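Student Robotics Forum > Clubs and Competitions > Laundry Folding Task
Thread: Left arm stops before second fold, need opinions
Page 1 of 2

gustness_lab
Posts: 100
Hello everybody. I am in my second year and I am writing for our club team, we are called Gustness. In September we have the Lesel student competition and we entered the folding task. For those who did not read the rules: the robot has two arms, it must take one garment that is lying flat, fold it, and leave it on the table inside eight minutes. No human hand is allowed after the start.

Our first fold is good. The problem comes before the second one. The left arm goes to the correct place above the shirt, and then it waits. Sometimes it waits two seconds, sometimes it does not go down at all and we must press stop. The right arm has no such trouble. We trained on 358 recorded folds, all made by three of us with the leader arms.

My question is, do we need more data, or is it something in the control? Our supervisor says more data. I am not so sure.

humphreys_b
Moderator
Please give more detail. Which gripper width are you sending when it waits? And what does the garment look like at that moment? Without this we can only guess.

gustness_lab
Sorry, you are right. Both grippers should be open at this point, the command is the same for left and right. I add one from the place where we work, with the orange shirt, which is our main training shirt.
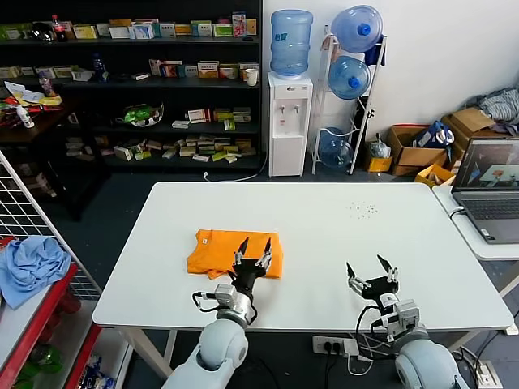 Volume 8, Thread 358

The second fold should start from the right side of the shirt, where the left gripper is. The right arm only has to stay away until it is called.

tallinn_tom
First thing I notice is the two grippers do not look the same to me. The right one is spread in a V. The left one has both fingers pointing up, and from here I cannot tell how much it is open. You say the command is the same. Did you read the position back from the motor, or only the command you sent?

gustness_lab
Only the command. I did not think about reading it back. I will do it tonight.

reltar_user
We had the same waiting with our Reltar arms last year and it was not the gripper. It was the data. When a person is recording, the person stops to think before the second fold, because it is the difficult one. The robot learns to stop too. You have 358 folds and maybe in half of them somebody is thinking. Cut the pauses out of the recordings and train again. It cost us one evening.

humphreys_b
Moderator
I do not agree that this should be the first step. If you cut pauses without looking, you also cut the moments when the operator corrects the hand, and these are useful. Check the motor first, it takes ten minutes. Then look at the data.

reltar_user
I did not say without looking. I said cut the pauses. We watched every one.

humphreys_b
Moderator
Then we agree more than I thought. My order is still the motor first.

Delyth Mathias
I help with the judging of the folding task, so I will not say anything about the training itself. Two remarks on the setup only. Please clean the table before a scored run, I see some dark specks near the middle, and with us the teams lost points for marks on the cloth. Also the shirt is not always orange on the day. The garment is drawn from a bag and last time it included a gray one and a striped one.

gustness_lab
Thank you for this. About the color, it is a thing I worry about. Some 100 of our folds are with other shirts, the rest are orange.

tallinn_tom
That is too few in my opinion. And do not let the same person record all of them, every person folds in a different rhythm.

nora_k
I would go to 500 before September and make the new ones all with other shirts. The old ones you can keep. I know that 500 sounds like a lot, but with three people it is several afternoons, and you become quick.

reltar_user
500 bad ones are worse than 358 clean ones. I will repeat it until somebody believes me.

nora_k
I believe you, I only think that he needs both. A clean set with one color will not help when they take a gray shirt from the bag.

gustness_lab
Update from the evening. I read the position back as tallinn_tom told. The left gripper reports a smaller opening than the command, and the difference is bigger after the first fold than at the start. So at least one part is mechanical or it is calibration. I did the calibration again and made a few runs. The long wait is gone, the two seconds wait is still there.

humphreys_b
Moderator
Good. Write down the values before and after, you will need them when it moves again. Now you can look at the pauses.

reltar_user
Finally.

gustness_lab
We will watch the recordings this week, all three of us together. One more question, when you cut a pause, do you leave a few steps of it, or do you remove everything between the two movements?

Next page: 2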